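Movie Night at Home: Which Tips Are Worth Your Time

Updated 7/21/20

Every summer the same list of home movie tips goes around, and every summer people spend money because of it. I tried most of them in June, in a living room with two windows and a couch that is too close to the TV. Most of them I would skip.

Blackout curtains. The one tip I can't argue with. Horror movies are half shadow, and if the sun is on the screen you'll be watching your own knees for an hour and a half. You don't need the fancy ones. A dark blanket over the rod does the same job, and it comes down in a minute. The Oltgate panels I bought let light in along both sides anyway.

Bias lighting. A strip of light stuck to the back of the TV is supposed to rest your eyes and make the blacks look deeper. The Tindeck kit cost me $23 and the adhesive let go on the second night. A small lamp on the floor behind the set looked the same to me. Use a dim white bulb. Colored light makes everybody on screen look seasick.

Cleaning the screen. Skip the spray. Dry microfiber cloth first, then the same cloth barely damp with plain water if there are fingerprints. Turn the set off before you start or you won't see the smudges. I have yet to see what Kusden screen foam does that water doesn't.

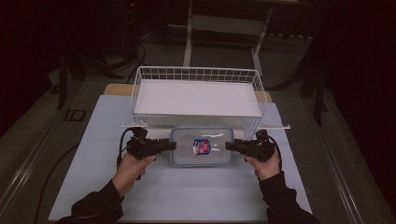
One reader wrote in to say I was wrong about the foam, that plain water left streaks on her 70-inch set and the Kusden took them off in one pass. Maybe so. I'd still ask how wet the cloth was, and whether it had ever been through the dryer with a fabric softener sheet, which leaves a film on everything it touches afterward.

Popcorn. Old advice says to soak the kernels first. I did it, and got chewy popcorn. What does help is a heavy pot, a lid left open a crack, and three test kernels in the oil before the rest go in. Salt should be fine, almost powder – run it through a coffee grinder if you have one. The Jacquet popper makes decent popcorn, I'll admit, but so does the pot, and the pot fits in the cabinet.

Sound. If you can't hear the whispering and then the scream wakes the neighbors, look for a setting called night mode or volume leveling before you shop for a soundbar. It's on most sets and it's usually buried. Pulling the TV out 8 inches from the wall did nothing I could hear.

Picture mode. Turn off motion smoothing. It makes a decent movie look like a soap opera, and it does nothing for a bad one.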